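## 4. Installing and Loading the Shelf Unit

This section covers assembly of the Grudell 2900 shelf unit after the uprights have been joined (Section 3). Read all steps before starting. Two people are needed for steps 6 through 8.

### 4.1 Before You Begin

Check that the floor is level and can carry the loaded unit. Do not install the unit on carpet tile, loose mats, or raised flooring panels.

Tools needed:

- Rubber mallet
- Spirit level
- 3 mm hex key (supplied)
- Drill and masonry bit, if anchoring to a wall
- Work gloves

**CAUTION:** Shelf edges and beam ends may be sharp. Wear gloves until all end caps are fitted.

### 4.2 Fitting the Beams

1. Stand both upright frames with the keyhole slots facing inward. The narrow end of each slot points down.
2. Select the height for the lowest beam pair. Leave at least 50 mm between the floor and the underside of the beam.
3. Place the beam hooks in the slots at the same height on both frames. Press down by hand until the hooks seat.
4. Strike the top of each beam connector with the mallet. Stop when the connector no longer moves.
5. Insert a safety clip in the hole above each connector. A clip that does not go in fully means the beam is not seated. Repeat step 4.
6. Fit the top beam pair in the same way while a second person steadies the frames.
7. Fit the remaining beam pairs.
8. Check each upright with the spirit level on two adjacent faces. Correct any lean with the shim plates in Bag C.

**NOTE:** Do not use more than 3 shim plates under one foot. If more are needed, move the unit or have the floor repaired.

### 4.3 Fitting the Shelf Panels

1. Lower each panel between the front and rear beams with the folded edge facing down.
2. Push the panel back until it meets the rear stop.
3. Insert the locking screws from below and tighten them with the hex key. Do not use a power driver. The threads strip easily.
4. Press the end caps onto all exposed beam ends.

### 4.4 Anchoring

Anchor the unit if it is in a public area, or if its height is more than four times its depth. Use the Truststead wall bracket kit, ordered separately. The plugs in the kit are for solid masonry only. For hollow walls, use fixings rated for the wall type.

1. Hold the bracket against the rear upright and mark the wall.
2. Move the unit clear before drilling.
3. Drill to the depth marked on the plug, clear the dust, and insert the plug.
4. Return the unit to position, recheck it with the level, and tighten the bracket.

### 4.5 Loading

Maximum load is 50 kg per shelf, evenly spread. The limit applies to the shelf as installed and includes dividers, bins, and price rails.

Load the lowest shelf first and work upward. Place the heaviest stock on the lowest shelf. Bottled drinks should stand upright with caps up, and each row should be supported by the row behind it or by a divider. 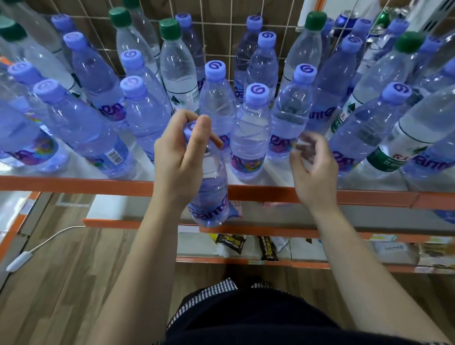 *Figure 4-6. Handling bottled stock at the shelf.*

Use both hands when stock is packed closely. Take hold of one item at a time and steady its neighbors with the free hand. Stand any tilted item upright before adding more stock.

**CAUTION:** Do not climb on the shelves or lean on the front edge. Do not slide full cases across a panel, as this can loosen the locking screws.

Liquids place a higher load on a shelf than most packaged goods of the same volume. Weigh one full case and multiply by the number of cases before filling a shelf.

### 4.6 Changing a Shelf Height

1. Remove all stock from the shelf and from any shelf above it.
2. Remove the locking screws and lift out the panel.
3. Pull out the safety clips. Discard any clip that is bent.
4. Tap each connector upward from below with the mallet.
5. Refit the beams at the new height as described in 4.2, steps 3 through 5.
6. Refit the panel and reload.

### 4.7 Periodic Checks

Check all safety clips and locking screws after the first week of use, then every March and after any impact. Take the unit out of service if a beam is bent, an upright is dented, or a weld is cracked. Painting over damage does not restore the load rating.

Replacement clips, caps, and screws are sold as the Arabzadeh hardware pack. Beams and uprights from other shelf systems must not be used with this unit, even where the slot spacing matches.

Manual revision: 5/29/19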